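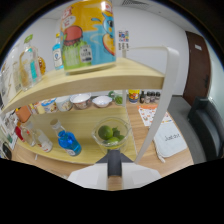 Where do households keep the items that are used at the counter but have no cupboard of their own?

On small open shelf units that stand on a table or counter, with bottles and printed packaging above and loose produce, cups and smaller bottles below.

Figure 5. Two-tier wooden shelf unit with a curved white metal frame on a light wooden tabletop. Upper tier: printed cylindrical canister with bottles to its left. Lower tier: limes held in a glass measuring cup, with a bright blue glass bottle and clear glass bottles to the left.

4.3 Mixed storage on open tabletop units

Sections 4.1 and 4.2 dealt with closed cupboards and drawers, where the position of an item is largely fixed by the divisions of the furniture. Open tabletop units behave differently. They have no doors, few or no internal divisions, and a depth that rarely allows more than a front row and a back row. The user decides what goes where each time an item is put down, and the decision is visible to everyone else in the household.

In the Flora survey we recorded nearly 300 open units in homes in Omwood and Patwood. A unit was included if it stood on a table, counter or sideboard, had at least one raised shelf, and held items from more than one of the categories in Table 3. Spice racks and dish racks were left out, as were wall-mounted shelves of any size. Units with 2 tiers were the most frequent form, and the remainder of this section is restricted to them.

4.3.1 Coding procedure

Each unit was coded tier by tier. The coders (Ghassan Saliba and Liesbeth Dekker) worked separately and compared their sheets afterward. For each tier they noted the categories present, the item judged dominant by volume, whether any item stood in or on another item, and whether labels faced the user. Differences were settled by discussion. Most of them concerned the last variable, because a label on a round body can be turned far enough that one coder reads it as facing forward and the other does not.

Contents were not inferred from the shape of a vessel. A glass bottle without a readable label was coded as "bottle, unspecified," even when its neighbors suggested a use. This rule increased the size of the unspecified category considerably, and we return to its effect in 4.3.5. It was adopted after the pilot, in which the coders had assigned contents to clear bottles on the basis of where in the kitchen the unit stood. The residents, asked later, corrected so many of these assignments that the pilot data on contents were dropped.

4.3.2 Distribution between tiers

The upper tier was more often the tier of tall items. In part this follows from the geometry of the furniture. On a unit without a top board, the upper shelf has open space above it, while the lower shelf is limited by the underside of the one above. Items too tall for the gap can only go on top or beside the unit.

Clearance does not account for the whole pattern. Short items that would have fit on either tier were still unevenly placed. Decorated items, meaning those with printed artwork or colored ornament covering a large share of the surface, were found on the upper tier more often than plain items of the same height. The unit in Figure 5 is typical in this respect. Its most heavily printed item, the canister with a cartoon hamburger and a blue bird-like character in yellow, blue and green, stands on the upper shelf, and so does a clear bottle with pink and turquoise stripes and a green leaf-shaped cap. The glass on the lower shelf is plainer, although the blue bottle there is strong in color.

When asked about decorated items, residents gave two kinds of answer. The first was that such items were worth looking at and should be where they could be seen. The second was that they were easy to find by color and therefore served as markers for whatever stood next to them. A resident in Patwood described a printed tin as the item she reached toward whenever she wanted the bottle behind it. We refer to this second role as anchoring and treat it separately from display, although a single item can serve both purposes and several residents moved between the two explanations in the same answer.

4.3.3 Nested holding

By nested holding we mean the use of one item on a shelf as the container for other items, where the holding item was made for a different task. Bowls were not counted when they held fruit, as this is one of their ordinary uses. Mugs holding teaspoons, pans holding onions and jugs holding pens were counted.

The limes in Figure 5 are a clear instance. They are held in a glass measuring cup with a spout, near the center of the lower shelf. Without a raised rim of some kind, round produce on an open shelf tends to roll, and a vessel with vertical or nearly vertical walls solves the problem in a small footprint. The same need is met elsewhere in the sample by colanders, baking tins and, in one Omwood household, the lower half of a butter dish.

Nested holding has a cost that the residents were well aware of. While the holding item is occupied, it is not free for its own task. We asked what happened when the measuring cup, pan or jug was needed. Three responses were common: the contents were tipped out onto the shelf or counter and put back later; a second vessel of the same type was used; or the task was carried out with something less suitable. The first was reported most often. In the follow-up visits, however, the contents had frequently not been put back in the same vessel, and a different one had taken over the role. The practice of nesting was stable within a household while the particular vessel was not.

Transparency of the holding item seems to matter. Residents who used glass said that they could see how much was left without picking the vessel up, and that produce at the bottom was less likely to be forgotten. Those who used opaque vessels did not generally mention this as a problem. We have no measure of waste against which to check either view.

4.3.4 Bottle groups

Bottles were the most widespread category on open units and the one least often moved between tiers. They formed groups, usually toward one end of the shelf, with the remaining length left for wider items. In Figure 5 the grouping lies to the left on both shelves: the striped bottle, a small amber-orange bottle, a slender light blue one and a tall clear one stand to the left of the canister, and the blue and clear glass bottles stand to the left of the measuring cup.

Groups of this kind mix sizes freely. We had expected taller bottles in the back row and shorter ones in front, as advised in the household manuals reviewed in Section 2. The expected order was found in only a minority of groups. Small bottles were regularly placed behind larger ones, where they were partly hidden, and the residents who kept them there were usually able to name them from memory. Where two adults shared the kitchen, it was common for only one of them to be able to do so.

The position of the group at one end is probably a consequence of reach. Tall narrow items are easily knocked by a hand on its way to something else, and moving them to the end keeps the middle of the shelf clear. Handedness was recorded for the main user of each unit, but the end chosen for the bottles did not follow it. The nearest wall was a better predictor. Where a unit stood close to a wall, the bottles were mostly on the wall side.

4.3.5 Limits of the coding

The rule on unspecified bottles means that our categories describe vessels more reliably than substances. A reader interested in what people store on open units, as opposed to the forms in which they store it, should treat the figures in Table 4 as lower bounds for oils, vinegars, syrups and cleaning liquids alike. We considered asking residents to name the contents of each bottle, and did so in 5 households, but the procedure lengthened the visit and led some residents to tidy the unit as they spoke. The arrangement recorded afterward was then no longer the one we had come to record.

The visits also cluster in July, when limes, lemons and stone fruit are bought in larger amounts than in winter. The share of nested holding that involves fruit is likely to be lower at other times of the year. Visits on a Saturday showed fuller lower tiers than visits on weekdays, and we attribute this to shopping habits in the two towns. The upper tiers showed no comparable difference.

Finally, the boundary between an item stored on a unit and an item put down there for the moment cannot be drawn from a single observation. A flat package stood upright at the end of a shelf may have been there for a month or for a minute. We coded all such items as present and made no attempt to separate the two cases. The follow-up visits suggest that items at the outer ends of the upper tier change most often, and that the item nearest the center of the lower tier changes least. Section 4.4 takes up this difference for units with three or more tiers, where the middle shelf complicates the comparison.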